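Dokstead Bench Set
README

Contents of this folder

items.csv, one line per item on the practice bench
layout.txt, where each item goes
checks.txt, the June checklist with corrections
photos, the bench as laid out

Last edited 8th September. Version 3.

The set covers small liquid handling at the Brerley teaching lab: pipettes, tips, beakers and flasks. Everything sits on a black cloth so that clear glass and plastic are easier to pick out. items.csv has 80 lines. Spare items kept in the cupboard are listed too, with "store" in the last column.

Names used in items.csv are the short ones from the Ngui list. "Transfer" means a plastic transfer pipette with a bulb. "Micro" means a micropipette. Please don't mix them up when adding lines.

Bench layout

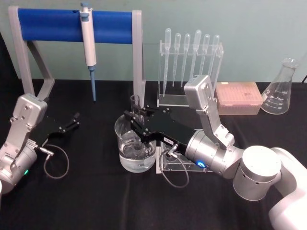 Word count: 214

The micropipette hangs from the blue bar of its stand. Transfer pipettes go upright in the clear rack, bulbs up. The tip box stays closed until it is needed. The beaker is filled about halfway with water.

Known problems: lines 14 and up use the old Sodar shelf codes.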